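Groten Twin Bench

The Groten Twin Bench is a tabletop two-arm robot kit sold by Groten, an automation supplier based in Clutthorpe. It is intended for teaching laboratories, small workshops and research groups that need two arms to handle one object together. The kit was introduced as a successor to the single-arm Groten Bench and is offered either as parts for assembly or as a complete station.

Design

The kit consists of two arms on a shared aluminum rail, each fixed to its own black mounting plate. Both arms carry parallel grippers with replaceable fingertips. The maker rates each arm for a load of 600 grams. Control boards are placed close to the arm bases, and motor cables run outside the links so that they can be changed without taking the joints apart.

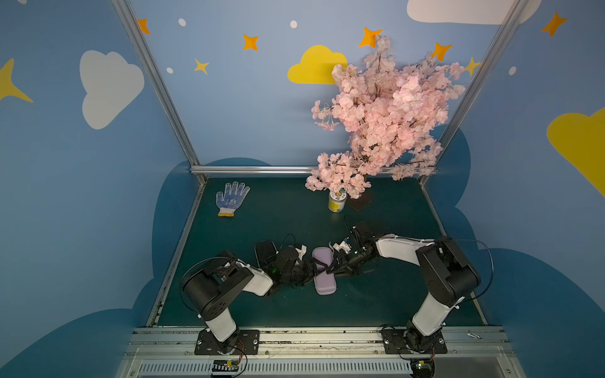
Buyers of the complete station also receive a tabletop and a frame of aluminum posts. Wall panels are optional and may be ordered plain or printed. The control software, named Onuvwood, records the joint positions of both arms and can replay a stored motion. It is supplied with 40 practice tasks, among them opening cases, passing an item from one gripper to the other and folding cloth.

Service and reception

Groten recommends inspection of the joint housings after 3000 hours of use. Repairs are carried out in Clutthorpe under part number 3159, which covers the full gripper assembly. Begum, a trade newsletter for technical colleges, reviewed the kit in July. The review praised the ease of replacing fingertips and the clear assembly manual, but found the exposed cables prone to snagging when the arms worked close together. A cable sleeve was later added to the list of accessories.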